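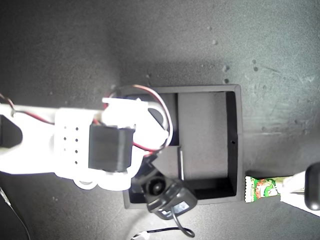 The Second Reading

Part 3

The clerk's office at Estham closed at four and it was ten till. Ferri took the stairs. Bad knee, no time. The elevator in that building had been slow since he was a student and he wasn't going to bet a man's appeal on it.

"You're late," said the girl at the window.

"I'm not late. I'm early by ten minutes."

"Your clock's wrong." She pointed with her pen. The wall clock said four minutes to. He put the folder on the counter, pushed it under the glass, and held on to it a second too long, the way you do with a thing you've carried for nine years.

Motion for a new trial. State against Lombardi. Case 3232.

She stamped it. That was all. One thump. She went back to her sandwich.

Outside it was raining and hot. He stood under the courthouse awning and called the prison, got put on hold, got cut off, called again.

"Tell him it's filed," Ferri said.

"Tell who?"

"Lombardi. Block C. Tell him it's filed, he'll know."

"We don't pass messages, sir."

"I know you don't. Tell him anyway."

Click.

So he drove up there. Two hours in the old car, wipers going, radio stuck on a station that played only ads and weather. He kept going over it. The witness, Cevon, had said in court that he saw Lombardi come out the back of the bar with the gun. Said it loud. Said it looking at the jury. Then in March, out of nowhere, a letter. Blue ink, no return address. I was not in the ally that night. Spelled like that. I was not in the ally and the man from the prosecuters office knew I was not.

Three pages. Ferri had read them standing in his kitchen with the toast burning.

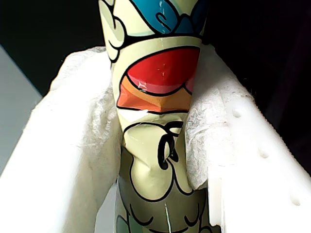 Cartoon wrap, white grippers.

The visiting room was nearly empty. Lombardi came in thinner than last time. He'd been a big man, a roofer, hands like shovels. Now the hands still looked like that and the rest of him didn't match.

"Gaetano."

"It's in. Stamped."

Lombardi sat down. Didn't say anything. Then, "How long?"

"Weeks. Could be months. They have to answer it, then there's a hearing, then the judge thinks about it."

"Which judge?"

Ferri had hoped he wouldn't ask that. "Foslow."

"Same Foslow?"

"Same one."

Lombardi laughed, one short breath. "He looked at his watch. You remember? When they read it out. Guilty, and he looked at his watch."

Ferri remembered. He remembered the mother too, not Lombardi's mother, the dead boy's. Front row, brown coat, never took it off in eleven days of trial. When the verdict came she didn't cry or cheer. She picked up her purse and walked out past the reporters, and they ran after her down the hall with their lights on. Justice for Danny, it said on all the signs. Three hundred people on the steps that night with candles. 300, the paper had it in the headline, like a score.

Try being the lawyer who walks out the front door into that.

"Somebody has to tell her," Lombardi said.

"Tell who?"

"The mother. Before it's in the paper. Somebody should go tell her."

"That isn't my job. It's not allowed, probably."

"Probably?"

Ferri looked at the table. Somebody had scratched a row of little houses into it, with smoke coming out the chimneys.

"I'll think about it," he said.

He didn't think about it. He drove straight there. Stupid. He knew it was stupid at the first light and at the second light and when he turned on to her street. He would have told any young lawyer in his office not to do it, and if they did it he'd have fired them. Number 2424, yellow porch lamp, a bike rusting on the lawn. He sat in the car till the windows fogged. Then he got out and rang.

She knew him right off.

"You," she said.

"Ma'am. I wanted to say, before you read it somewhere. If you don't want to talk to me, I'll go. You should have somebody with you maybe."

"Say it."

"We filed today. For a new trial. The witness took it back. He wasn't there."

She had the door in one hand. Behind her a TV was going, a game show, people clapping. He waited for her to shut it on him. He sort of wanted her to.

"Cevon," she said.

"Yes."

"He came to the house. After. That first Christmas. Brought a ham." She was looking past him at the rain. "Sat right in there and couldn't eat any of it. I said to my sister, that boy is sick. I said something is making that boy sick."

Ferri said nothing. Rain was running down inside his collar.

"I never said it to anybody else," she said. "You understand? I had it in my head all this time and I never said it. They were all so sure. They had the shirts printed."

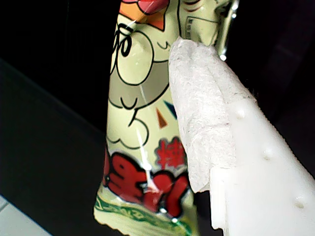 Part 4

The hearing was on a Tuesday. Short notice, somebody else's case fell through. Ferri had one decent suit and it was at the cleaner's so he wore the other one.

Foslow had gotten old. He came in sideways, one hand on the wall, and took forever to sit. The state had sent a kid, sharp haircut, big binder with colored tabs. He stood up and said finality nine times. The public's faith in verdicts. The pain to the family of opening it all again.

"Is the family here?" Foslow asked.

"Your honor, we didn't want to put them through it."

"I'm here," said somebody in back.

Brown coat. Same one, had to be. She had walked in during the binder and no one had turned around.

The kid sat down slowly.

"Ma'am, you don't have to speak," Foslow said.

"I know I don't." She was holding the bench in front of her with both hands. "I want to hear from the boy. From Cevon. I want him to get up there and tell it again, whichever way it goes. I sat through the first one. I'll sit through this one."

The clock over the jury box was loud. Ferri hadn't noticed it before. He kept his eyes on the judge's sleeve, on the wrist, and waited for it to turn over.

It didn't. Foslow wrote somthing down. He wrote for a long time.
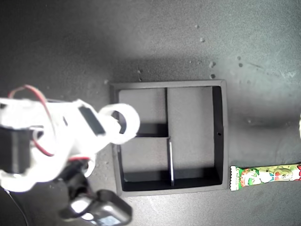
White arm, black tray.

"Bring in the witness," he said.

At the side door the bailiff called the name once, and then again louder, down the hall. Ferri heard shoes. Lombardi, next to him in the borrowed tie, put his big hands flat on the table and left them there.

Part 5 goes up next week.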